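Unit 4: Comparing Grippers on a Cutlery Sorting Task

The cell has two arms bolted to an aluminum rail. Both carry the same type of black gripper. The comparison is between two finger sets, Surnier (broad, flat inner face) and Prothero (narrow, ribbed). Each set runs 100 trials per arm, 200 in total per controller.

Before the first trial, check cable slack. The purple cable must clear the gripper at full wrist rotation - a snagged cable shows up in the log as a force error and is easily misread as a bad grasp.
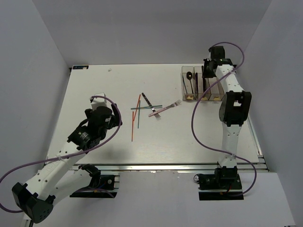 Fig. 4.1. Both arms over the work surface, right gripper at the cutlery tray.

Object set. Forks and spoons have wide handles and tolerate a poor approach angle. Thin sticks do not. A finger set that scores well on forks alone should not be reported as general purpose. Record sticks and cutlery in separate columns.

Clutter. Crossed objects are left crossed. The Flollano controller plans from the fixed camera only, and the closing gripper can hide the item it is reaching for. Note any trial where the target is hidden at the moment of closing.
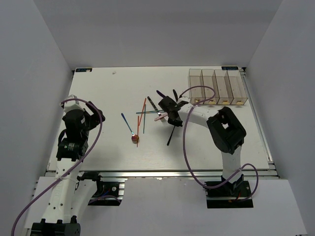

Fig. 4.2. Right gripper above the utensils; parts of several pieces are hidden from the fixed camera.

The Grostley controller adds the wrist view for the last 20 mm of approach. Two quantities are read from it:

Offset: distance from the object's long axis to the midpoint between the fingers.
Tilt: angle between that axis and the finger centerline. Reject above 20 degrees. 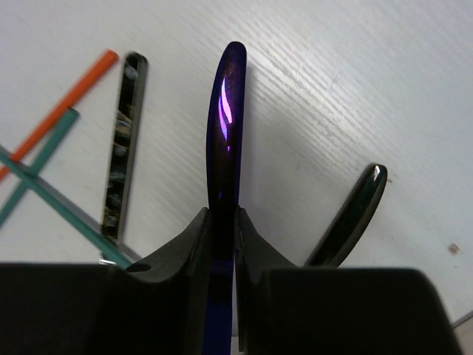 Fig. 4.3. Wrist view, slender purple object between the fingers. Neighboring handles lie on both sides.

Neighbors matter for finger width. Broad fingers need more clearance, and contact with an adjacent handle counts as a disturbance even if the grasp holds.

Reading for next session: Akbari, notes on finger geometry, section 2.

Course contact: Nesrin Akgül, Robotics Teaching Lab | Back to top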